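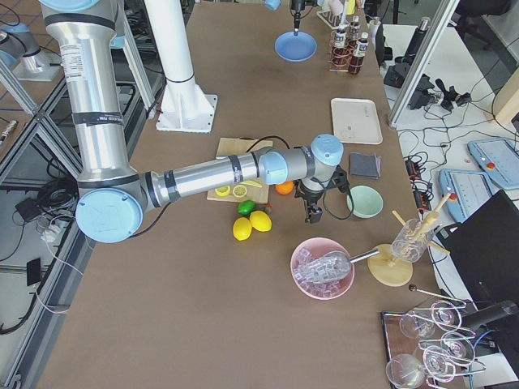 레몬을 썰고 난 나무 도마는 어떻게 관리해야 하나요?
사용 직후 찬물로 헹구고 중성세제로 양면을 닦은 뒤, 세워서 말립니다.

감귤류 과즙은 산성이므로 도마 표면의 오일막을 서서히 약화시킵니다. 한 번의 접촉으로 손상되는 일은 드물지만, 과즙이 고인 채로 두면 결이 일어나고 표면이 거칠어집니다. 연속 작업 중에는 젖은 행주로 과즙을 수시로 닦아 냅니다.

세척 순서
한쪽 면만 적시면 수분 차이로 판이 휩니다. 반드시 양면을 같은 정도로 적시고 닦습니다. 식기세척기와 장시간 담금은 금합니다. 건조는 결 방향이 수직이 되도록 세워서 하며, 직사광선과 난방기 앞은 피합니다.

오일 도포
표면에 물방울이 맺히지 않고 바로 스며들면 도포 시점입니다. 식품용 미네랄 오일을 결 방향으로 얇게 바르고 60분 뒤 남은 오일을 닦아 냅니다. 새 도마는 같은 과정을 3회 반복합니다. 마구리면은 흡수량이 많아 한 번 더 바릅니다. 식용유는 산패하므로 쓰지 않습니다.

표면 복원
칼자국이 깊어지면 120번 사포로 평탄화한 뒤 240번으로 마감합니다. 2000번대 고운 사포는 오일 흡수를 떨어뜨려 권하지 않습니다. 연마 후에는 분진을 털고 물수건으로 닦아 완전히 말린 다음 오일을 바릅니다.

과일 보관
자른 레몬과 라임은 단면을 밀착 포장해 냉장하고 2일 안에 사용합니다. 통과일은 씻지 않은 상태로 보관하고, 썰기 직전에 껍질을 문질러 씻습니다. 오렌지도 같습니다.

8월에는 습도가 높아 건조 시간이 길어집니다. 도마를 두 장 준비해 번갈아 쓰면 편합니다.

정리: 이치아르 비달, Clomus 주방 소식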